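December
Maja Wieczorek and Narendra Awasthi

4. Cleaning of cutting boards between tasks

In this section we report how the participants cleaned their cutting boards between two tasks of the same meal. The cleaning at the end of the day is treated in Section 5. As explained before, nearly 200 households in Larkover and Lirnine were invited and 186 kept the kitchen diary for the full four weeks. After removal of duplicate pages the diaries gave 1536 entries in which a board was used more than one time during the preparation of one meal.

We sorted the entries by what the person did with the board after the first task. The most common answer was wiping with a cloth which was already lying near the sink. Rinsing under the tap came second. Washing with hot water and detergent was written down mainly after raw chicken and fish, and seldom after raw vegetables with soil on them. Several participants turned the board over and used the other side, and they counted this as cleaning. We had not foreseen this answer in the printed form, so it was coded by hand by the first author and checked by the second one.

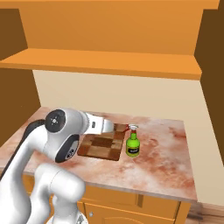 Figure 4. Kitchen countertop with a checkered wooden cutting board and a green spray bottle (computer rendering, with robotic arm).

The place where the board is kept seems to matter more than we expected. In households where the board stays on the countertop all day, the diaries show more wiping and less washing. Participants who keep it in a cupboard or a drawer wrote about washing more often. One explanation is that a board must be clean and dry before it goes behind a door, while a board on the counter is felt to be always in use. We did not ask about this directly and we can only suggest it.

The material of the board was also recorded. Owners of wooden boards were more careful with water – many wrote that they were afraid the wood would crack – and they used sprays or lemon juice in place of washing. Owners of plastic boards did not mention such fears. Among the wooden boards, the ones glued from small blocks were described as the most difficult to keep, as the joints open with time. We have no measurement of bacteria on any of these boards, and the reader should not take the habits described here as a measure of risk. 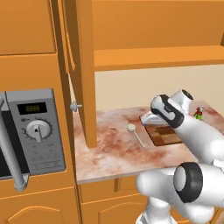
A second question was the time pressure. The evening entries are shorter than the morning ones, and in them the word "quickly" is frequent. In the group from Lirnine, where the evening meal is usually cooked by one person after work, wiping was clearly more common than in Larkover. The difference stayed when we compared only the households with children. Families who owned two boards or more did not change the board as often as the literature on kitchen hygiene recommends. The second board was, in many homes, reserved for bread.

Comments

Rungnapa Saengthong: Did you ask how old the cloth was? In my own survey this was the weak point, people wipe very carefully with a cloth from last week.

Narendra Awasthi: We asked only in the closing interview, and the answers were too vague to code. It will be in the next form.

Tala Akl: The bread board is so true for my family. My mother would never allow an onion on it.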